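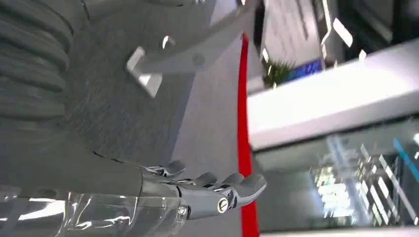 Saturday, June 5, 2021

Came in on a weekend to get through the last of the reach trials while the building was quiet. I have fallen behind on this diary, so I am going to put down where the method stands as well as what I did today.

The question is still the one we started with in November. When the hand comes up to a surface at an angle, which finger will touch first, and can the wrist view tell us before it happens? The arm's own joint readings ought to answer this. They don't answer it well enough. The finger links have play in them, the four tips are not all the same size, and the pose the controller reports for a half-curled finger is not quite the pose the finger is in. So the idea is to leave the joint readings alone and learn the order of contact from pictures of the hand itself.

The Trumbridge method, which is what we compare against, uses the joint readings plus a fixed correction for each finger. It's simple and it runs fast. I don't dislike it. The correction gets measured once and then goes stale as the joints loosen up, and you have to measure it again, which takes most of a morning.

Ours goes like this. Each trial starts with the hand partly open, fingers a little curled. The arm moves toward the target in a straight line and stops short. The wrist view is saved at the stop. Then the arm finishes the move slowly, and the contact pads on the target side record which finger arrived first. The saved picture gets the label. That is the whole procedure. There is no hand labeling except when two pads fire together, and I throw those trials out.

As of last night we had 1,084 labeled trials. The plan for today was 100 more, all at the steeper wrist angles, where we were thin.

Started with the clear sleeve on the forearm. The old one had gone cloudy at the folds so I put on a new one. I was worried about this. The sleeve shows up in the lower part of the wrist view and it throws white streaks that move whenever the arm turns. If the model is using those streaks to work out the arm angle, then a new sleeve will fool it, and we would want to know that sooner than later. I made a note of the trial number where the sleeve changed so I can split the data there.

Next, the zero check. Hand closed, hand open, hand to the rest pose, three times. The longest finger was slow coming back on the second pass and fine on the third. I wrote it in the log. It has done this before in the mornings and I have not found a cause.

First batch went without trouble. 42 trials, no double contacts. The hand came in low and the longest finger was first to touch nearly every time, which is what you would guess from its length and from the angle. Those are easy cases and don't teach us much.

Stopped to look at the pictures from that batch. The metal is still very bright in places. The chrome housing at the knuckles picks up hard white highlights, and in some pictures they wash out the gaps between the links, which are the part I would most like to see clearly. The ring on the side joint cap stays sharp through all of it, along with the little screw head next to it. I have been thinking for a couple of weeks that we should use that cap as a fixed point and line every picture up to it before training. It would take out the small shifts in the view. I tried it by hand on a few pictures at lunch and it looked worth doing properly.

The second batch was worse. I changed the wrist angle and forgot that the hose would swing with it. It didn't catch on anything, but it pulled on the arm enough that the stop point drifted. I lost the first several trials, retied the hose, and began that batch over. I should put the hose check on the start sheet. It's on the Buvell start sheet and I left it off ours when I copied it, thinking our hose had more slack than theirs.

After that, 40 good trials in the new position. These are the ones that matter. With the wrist turned further the first and third fingers come in almost level, and a small error in either one changes the answer. The joint readings got the order wrong often enough that I could tell by watching. The model did better, though it was not perfect. When it was wrong it was usually wrong with low confidence, and I can work with that. A wrong answer given with full confidence would be a bigger problem.

I did not make it to the full hundred. The remaining trials can wait for a weekday.

With the afternoon left, I ran the split on the sleeve. Trained on everything before the change, tested on everything after it. The score dropped a little. Less than I feared and more than I would like. Then I covered the sleeve area with a gray patch in all the pictures and trained again, and most of the drop went away. So the model was leaning on the sleeve to some degree. That is a real result even if it's a dull one, and it should go in the paper as its own short section. Anybody who sleeves an arm and trains from a wrist view will run into it.

It made me wonder about the background too. The right side of the view takes in a good deal of the building, the white ceiling band and the glass level under it, and it tilts as the wrist tilts. A model could read the wrist angle off that band without looking at a finger at all. For our target positions, wrist angle alone gets you a fair share of the right answers. I need a baseline that sees only the background, with the hand covered up. If it scores close to the full model then we have fooled ourselves, and I want to find that out before a reviewer does. Left it training when I went home.

The other fix is to move the rig. The room at Stustville has plain walls and the arm would be looking at nothing much. But moving means a new mount and a new round of zero checks, and I can't see getting that done this month. The cheaper way is to hang a cloth behind the target for part of the trials and take it down for the rest, then compare. I may do that on the remaining steep-angle ones.

Read the Tóth notes again over dinner. They report the same trouble with shiny fingers and solved it by painting the links flat gray. I don't want to paint this hand. The coating might be fine on the outer shells but I don't trust it near the joints, and we would have to start the data over. A softer light is a better first try. There is a spare diffuser in the cabinet by the door that would fit with a bit of tape.

For next time:

Hose check onto the start sheet.

Finish the steep-angle trials, half with the cloth and half without.

Look at the background-only score first thing, before touching anything else.

Write the code that lines the pictures up on the joint cap.

Log the longest finger's return time at every zero check, morning and afternoon, and see if warming up has anything to do with it.

Home by seven. Wrist pictures backed up to both drives, and the log is copied out clean through the end of the second batch.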